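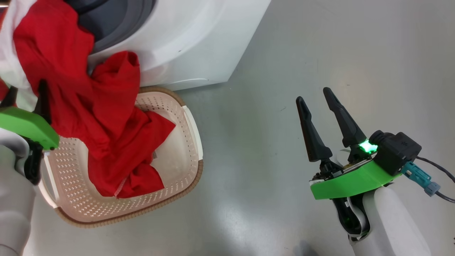
Maintained by Reiko Fujimoto. Last revised in June.

Brela Laundry Notes: README

What this is

A set of written notes and short annotations on moving household laundry between a front-loading washer and a basket on the floor. I took it over from the Lightfoot folder, which had grown past the point where anyone could say what was in it. The old summary called it "a complete guide to home laundry handling." It was never that, and I have removed the line.

Contents

notes/ has 50 entries, one per load
baskets/ has the basket comparison, 4 types
terms.txt has the word list used in the entries
dropped/ has 14 entries I no longer trust, kept so old references still resolve

What the entries cover

Each entry follows one load and says what the fabric was doing at the drum opening, where the basket stood, and what ended up on the floor. Most of the loads are small. Many are mostly one color, which makes them look tidier on the page than laundry usually is. A red heap with a bit of white in it is easy to write up. A mixed load of socks, sheets and a bra with its hooks in everything is not, and there are fewer of those than there should be.

Known problems

"Loading" and "unloading" are unreliable. With cloth hanging out of the drum and down into a basket, one still view doesn't tell you which way it is going. The Lightfoot entries picked one anyway, usually "unloading." I have changed these to "transfer" wherever the written log didn't settle it. If your work depends on direction, don't use the older labels.

Garment names are guesses more often than the old README admitted. Bunched red fabric may be a shirt or a towel. A stitched hem doesn't decide it; both have hems. The word list now has "cloth, unidentified" and I would like people to use it without feeling they have failed.

There is no wet/dry field. There used to be one, filled in by eye. I deleted it.

Item counts are gone too, for the same reason. One continuous mass of fabric can be one thing or several.

About the baskets

The comparison in baskets/ started as a Drurkeo handout that claimed perforated plastic tubs "keep clothes fresher." I found no test behind this and have not repeated it. What the notes do support is narrower. A rectangular tub pushed up close to the base of the washer leaves less bare floor between it and the drum, and less floor is where socks go. Set at an angle, it still works, but the load tends to pile toward one side and leave the other side bare. Whether that matters depends on how much you still have to put in.

Woven-look rims are listed as a style only. The handout filed a plastic tub with a wicker-style edge under "wicker," and at least one reader bought the wrong thing on the strength of it. Material and trim are separate fields now.

Small oval holes are recorded as "perforated, oval." Please stop writing "ventilated." That is a claim about air, and we have not measured any air.

How entries are written

Say where the basket is relative to the machine.
Say whether cloth is in the drum, in the basket, or in both.
Give color in plain words. Red is fine. "Cranberry" is not.
Leave the garment type blank if you have to think about it.
Skip the detergent talk. The Kodov notes have plenty, for those who want it.

What this should not be used for

Choosing a washer. No model names are recorded, and no two entries were written with that comparison in mind.

Working out how long laundry takes. There were 13 timed entries. The timers started at different points, some at the door and some at the first garment, and the average that used to appear here meant nothing.

Advice on color bleed. White fabric does turn up next to red in these loads. The notes don't follow it any further, so please don't cite them for or against washing the two together.

Changes in this revision

Replaced most direction labels with "transfer"
Split basket material from basket trim
Removed the wet/dry field and the item counts
Moved untrusted entries to dropped/
Rewrote this file

Corrections

Send them to me with the entry name and the sentence you object to. I have had several messages saying the new version is "less useful" than the old one. If you mean that a particular answer is missing, tell me which, and what you would base it on.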